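Small parts bench, notebook
July 2, 2026
Entry by Nawal Amrani. Copied to Adel and Loubna.

Sorting of the loose hardware, continued from the last entry. Bench cleared and wiped with isopropyl before starting. Overhead light only, task lamp off. The lamp puts a hot spot on the white top and washed out the marks on the smaller set screws last time.

Scope for this session: the mixed fasteners that came back from the Bradusden job, plus whatever was left in the bottom of the Hegazy drawer. Excluded: springs, anything with adhesive on it, anything over 20 mm long. Those stay in the blue bin until Rania has decided on the drawer layout.

Method

Tip a small amount onto the bench, spread with a card, pull out the obvious rejects (stripped heads, bent shanks, swarf). Separate by drive type, then by diameter, then by length. Gauge one piece from each pile with the calipers and compare the rest against it by eye. Doubtful pieces go through the thread checker. Pieces that stick in the checker are discarded and not forced.

The previous scheme sorted by length first. It was slower and produced mixed threads in the same pile, mainly M2.5 with M3, which look identical from above once they are under 6 mm. Diameter before length from now on.

Tray

Using the smoked divided tray for this instead of the paper cups. The cups tip over and the labels fall off. The square cells are small, so they suit nuts, washers and short screws and very little else. A 12 mm screw will go in on the diagonal but is awkward to get out again with tweezers.
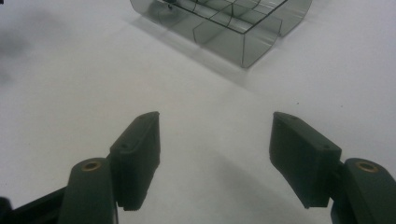 Divided tray on the white bench top.

Notes on the tray:

The tint is a nuisance for black oxide parts. Against the white bench they show through well enough when there is one in a cell, but two overlapping washers read as one. Stainless is fine. Proposal: keep black parts at one end so they all get the same second look before the tray goes away.

Check every cell before filling. Single small parts get left in the bottom and then travel with the next batch. This is how the M2 nuts ended up in the Jillbridge kit in January. Turn the tray over onto a clean sheet, tap, turn back, look through the side as well as from the top.

The dividers do not seal against anything, so the tray is for bench use only. It has to be carried level. Do not store it on edge in the rack. Salma asked whether a sheet of foam on top would hold the parts in place for transport. Tried with a 3 mm offcut and a flat weight. Washers stayed put, nuts mostly stayed put, set screws migrated to the neighboring cell when the tray was tilted to what I would call a normal carrying angle. Not good enough. A thicker, softer foam might do it but I don't have any here.

Static: the tray picks up a charge after wiping with a dry cloth. M1.6 washers cling to the walls and have to be pushed down with a plastic pick. A slightly damp cloth fixes this. Let it dry before loading or the plain steel will spot.

Results so far

Bradusden mix: sorted completely. Reject rate higher than expected, mostly cam-out damage on the Phillips heads. These were driven with the wrong bit, PH1 in a PH0 recess would be my guess. Worth raising with whoever does the next strip-down.

Hegazy drawer: sorted down to the last layer. The remainder is dust, broken zip tie ends and fragments of threadlocker. Screened through the coarse mesh and recovered four usable set screws. The rest went in the waste.

Seven cells used for metric machine screws, and seven more for nuts and washers. Remaining cells kept free for the Gredo parts, which Loubna has and will bring down when the count is finished on her side.

One pile unresolved. Fine thread, not metric, does not match anything in the checker. Head looks like a camera or instrument screw. Bagged and marked UNKNOWN FINE, left on the shelf above the bench. Adel may recognize it.

Clear boxes

Anything that has to leave the bench goes into the small clear boxes with lids. Trial of these was the second half of the session.

In favor: contents can be identified without opening, they stack, and the walls are rigid enough that the lid does not pop when the box is squeezed in a full drawer. Against: one undivided space, so one part number per box and no exceptions. The lids scratch quickly. After a month in a drawer with other metal parts the top is too hazy to read through, and you end up looking in from the side.

Labels: on the front wall, not on the lid. Lids get swapped between boxes. Rania found two cases of this when she audited the lower drawers, both with the right label over the wrong part. Pencil on paper tape is holding up better than marker on the plastic, which comes off with the isopropyl.

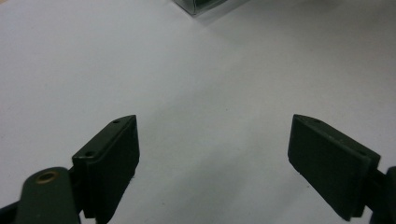

Fill level matters more than I assumed. Above two thirds full, small parts ride up against the lid seam and jam it, and opening it then throws the top layer across the bench. Mark a fill line on one box and use that as the reference for the others. If a batch does not fit under the line, use a second box with the same label and a suffix (A, B).

Drop test, informal: closed box with M3 nuts from bench height onto the floor mat. Lid stayed on in three out of three drops. From the same height onto the bare concrete it opened on the first drop, so I stopped there. Boxes should go in the drawer carrier when moved between rooms.

Silica gel: skip it for stainless. For plain steel, one small sachet under the parts, replaced when the drawer is audited. The sachets I found in the old boxes had no date on them, so I have thrown them out.

Open items

Gredo parts: waiting on Loubna.
Softer foam for the tray: Salma to look through the packing offcuts.
UNKNOWN FINE: Adel.
Drawer layout for springs and long screws: Rania.
Replace the PH0 bit in the bench driver. Tip is rounded.
Zero the calipers again before the next session. They were reading 0.02 mm closed at the end of this one, and I have not rechecked the M2 and M1.6 piles against that. The difference does not affect the sort, but the lengths written on the tape for those two should be treated as nominal until then.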